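8/12/26

**Household Notes: Revision of the Food Container Shelf**

The annual review of kitchen storage in this household has been completed, and the results are recorded here for readers who followed the March entry on the pantry.

The shelf in question measures 825 mm across. It had been shared by food containers, baking pans and a Druneck salad bowl that does not fit anywhere else. The bowl has been moved to the top of the refrigerator. Baking pans now stand upright beside the oven.

Containers were assessed under the following rules:

- A container without a lid is kept for 3 weeks, then released.
- Stained containers are reserved for tomato sauce and curry.
- Round containers are stored separately from long ones.

Lucyna Chmielewska wrote to ask whether glass would be preferable throughout. Glass remains the standard for the oven. For leftovers and packed lunches, plastic continues to be approved on grounds of weight. A full glass dish from the Inasetti set was weighed at 870 g, and it is not carried to work by any member of this household.

Frosted plastic has one further advantage. The level of the contents can be judged from outside, although the contents themselves generally require a label. Masking tape and a pencil are kept in the drawer below for this purpose.
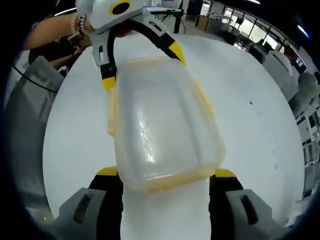 Labels should state the dish and the day it was cooked. Gianni Sartori's suggestion of color-coded tape was considered and declined, as the blue roll ran out in the first week. Lids are filed on edge in a Tuvlow rack, largest at the back.

The spice drawer will be reviewed next.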